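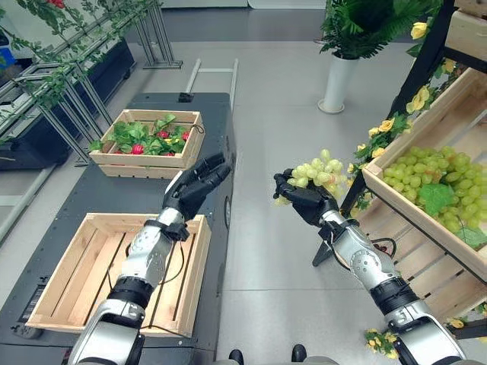 Gindemcombe Food Co-op is looking for home cooks to join our seasonal eating project in Noltdale, and we'd love to hear from you! Over twelve weeks this fall, we're asking 75 households to cook from whatever the farms around the valley are picking, keep a simple kitchen diary, and tell us what worked and what ended up in the compost. You don't need to be a good cook. If you've ever stood in front of a display of produce, set out on shelves and tables, and gone home with the same onions and carrots as last week, you're exactly who we had in mind.

We ran a smaller version last year with 20 households on the east side of town, and it was a joy from start to finish. People swapped recipes on the bus. One family got so into kohlrabi that they now grow it in a bathtub behind the garage. We also learned that our recipe cards were too long and that the pickup window was too short for anyone with a commute, so both have changed.

What you'd be doing

Each week you pick up a box of vegetables and fruit from our Plaltine Street store, any time between 3 and 8 p.m. on pickup day. The box is free. You cook at least three meals from it and jot down a few lines about each one: what you made, how long it took, who ate it. Paper diary or online form, your choice. Short notes are fine, and so are grumpy ones.

There are also two group suppers, one near the beginning and one at the end, where everybody brings a dish. Kids are welcome at both (last year they ran a very serious pie contest).

Who can take part

Anyone 18 or over who lives in Noltdale or within the 3009 bus zone and cooks at home at least three times a week. Single people, big families, roommates who share a fridge, all good. We especially want to hear from people who work nights, people cooking on one burner or in a microwave, and people who are feeding someone with a restricted diet. Please tell us about allergies on the form. We can leave things out of a box, but everything is packed in one room, so we can't promise that a box is free of traces of nuts or celery.

If you took part last year you're welcome to apply again, though new households will get first pick of the places.

What you get

Besides the weekly box, every household that finishes the twelve weeks gets a $150 store credit. If you have to stop partway but make it to week six, you still get $75. We'll print a cookbook from the best diary entries, and you'll get a copy with your name in it if you want your name in it.

How to apply

Fill in the one-page form at the customer service desk, or ask for one to be mailed to you. Tell us in 100 words or so what you cooked last week. Toast counts. Forms are due by the end of August, and we'll call everyone back in September, whether or not we have a place for you.

Getting to us: the store is on Plaltine Street, two doors up from Chaudhry Hardware. There's a ramp at the side entrance and a bike rack out front. If you can't get to the store for pickups, check the delivery box on the form and we'll pair you with a driver.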